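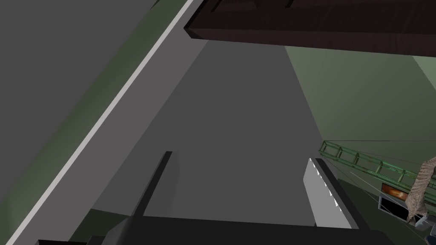

Simulator view past the two gripper fingers, nothing held. Dark wooden slab at top right.

Kubo teleoperation trial: questions we keep getting

Is the robot learning from us?
Not while you drive it. Your session is recorded, and a model is trained on the recordings later. Whether it learns the task or just copies our habits is still an open question, whatever the Clusto brochure says.

How many demonstrations are there?
272 at last count. Two operators did most of them, so expect the model to inherit their quirks.

Why start in simulation?
It's cheap and you can't break a finger on the bench. It also flatters everybody. Contact and friction in Lirkard are guesses, and we wouldn't trust a result until it's been repeated on the real arm in Doltitz.

Can I guide the arm by hand instead?
On the real one, yes. Some people find it easier than the controller. Keep your own hands out of the wrist camera's view, or the model may end up relying on them.

The view is confusing. Is mine broken?
Probably not. From the wrist you get the fingers, a big grey plane and whatever else is in range. Judging depth from that is hard for people too, which ought to temper claims about the model.

Should I delete a clumsy attempt?
No. Flag it. The November set was tidied by hand and we still don't know what that did to the results.

How long is a shift?
Two hours, with a break when you want one. Quality drops well before the end.

When will it work without an operator?
We don't have a date. Be wary of anyone who gives you one.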